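Connection profiles should live in plain text files, one per network, under version control. I run eight machines on Temia and gave up on its settings panel after the November update dropped the DNS entries on two of them. The panel reported success both times. A file can be diffed — a checkbox cannot.

Tùng Cù argues that most users will never open an editor. True, but most users copy a working setup from someone else, and a file copies cleanly.

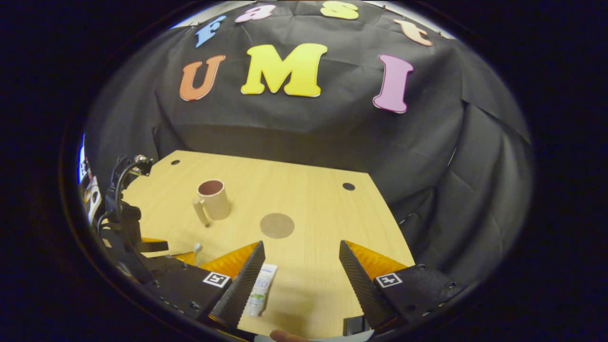
The panel can stay as a front end, provided it writes the same file and leaves my comments alone.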